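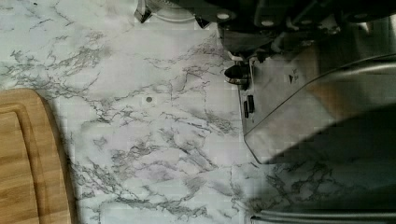
Search this guide

Section 2 — Countertop and Board: First Set-Up and Daily Care

Applies to Luvano marble-pattern worktops and the Zovmont cutting board. Cabinet fitting is in Section 1. If the top isn't fixed down yet, go back and do that first.

Before you start

You need:
Soft cloths, at least one you don't mind getting oily
Dish soap, plain, no grit
Warm water
Food-safe board oil (we ship Flamard with the full kit, any food-safe mineral oil is ok)
Fine sandpaper, 1000 grit for most jobs, 2000 grit for a last pass if you want it very smooth

CAUTION: Sandpaper is for the board ONLY. Never on the worktop. Dulls the finish and we can't bring it back.

2.1 Clean the worktop

1. Peel off any film still on the surface. Pull low and slow, corner first.
2. Wipe down with warm water and a drop of soap.
3. Wipe again, clean water only.
4. Dry with a second cloth. Go right to the back wall, water likes to sit there.
5. Look across the top from the side with a light on. Smears show up that way. Wipe again if needed.

NOTE: Dark veins hide crumbs and coffee spots. Run a flat hand over the busy parts of the pattern after wiping. You'll feel what you missed.

2.2 Small dark specks

We get a lot of questions on these. A small dark dot on a pale patch can be dirt, part of the pattern, or a chip. Check in this order:

1. Damp cloth, light rub. Comes off — it was dirt, done.
2. Still there? Drop of soap, leave it 2 minutes, rub again.
3. Still there? Run a fingernail over it. Smooth means it's in the pattern or a stain under the finish. Leave it alone.
4. Nail catches, or you feel a dip. Treat as a chip. Dry it well, keep water off, and go to 2.6.

CAUTION: Do not pick at a speck with a knife tip. Most of the chips we see started that way.

2.3 First oil on the board

Do this before any food touches it. Takes one evening plus the night.

1. Wash both faces with warm soapy water. Rinse. Don't soak.
2. Stand on edge to dry. Give it the whole day if the kitchen is cold.
3. Feel for rough spots. Sand lightly with 1000 grit, along the grain, never across. Wipe off the dust.
4. Pour a little oil in the middle, work it out to the edges with the cloth.
5. Do the groove with a fingertip wrapped in cloth. Easy to skip, and it's the part that gets wet the most.
6. Rounded corners and all four sides too. End grain drinks a lot, go over it twice.
7. Flip, repeat.
8. Leave overnight standing on edge, something under it so oil doesn't get on the top.
9. Morning — wipe off whatever is still sitting on the surface. Should feel dry, not sticky.

NOTE: Sticky board means too much oil. Wipe with a dry cloth and wait another day.

2.4 Where to put it

1. Pick the spot you really cut at. Near the sink is handy, right beside the stove is not, heat will bow the wood.
2. Make sure both the top and teh underside of the board are dry before you set it down.
3. Groove side up for meat, tomatoes, melon, anything that runs. Flat side for bread and herbs.
4. Push on each corner. If it rocks, lay a damp (not wet) cloth underneath while you work. Take it out when you finish.
5. Leave a clear strip of worktop next to the board for bowls and peelings.

CAUTION: Don't cut straight on the worktop, even "just one lemon". Knife lines won't come out. Lemon juice left sitting isn't great either.

CAUTION: No hot pans on the worktop. Use the Minja trivet or any thick pad.

2.5 Every day

1. Empty the groove over the sink before it spills. Tip toward a corner.
2. Wash, rinse and dry the board right away. Both faces, even if you only used one.
3. Lift the board and wipe under it. Juice creeps in along the edge and leaves a line.
4. Stand the board up overnight, at least a few times a week. Lying flat all the time, it will cup.
5. Onion or fish smell: coarse salt and half a lemon, rub, rinse. On the board, over the sink, not on the top.

Re-oil when water stops beading. Most kitchens, once a month. In December with the heating on, probably more often.

NOTE: Never in the dishwasher. Splits along the strips, not covered.

2.6 Problems

Board rocks — cupped. Lay it hollow side down on a dry towel for a night, check again in the morning.

Board fuzzy after washing — normal the first few times. Light sand, 1000 then 2000, re-oil.

Dark line in groove — juice left too long. Scrub with salt, dry, sand lightly if it stays.

Cloudy patch on worktop — soap not rinsed. Repeat 2.1 from step 3.

Chip in worktop — order repair kit, part no. 73. Pick the filler that matches the color around the chip, pale or vein. Let it set fully before wiping, times are on the tube.

Sink cutout and edge seals are in Section 3. Do the seals beofre you run the tap for the first time.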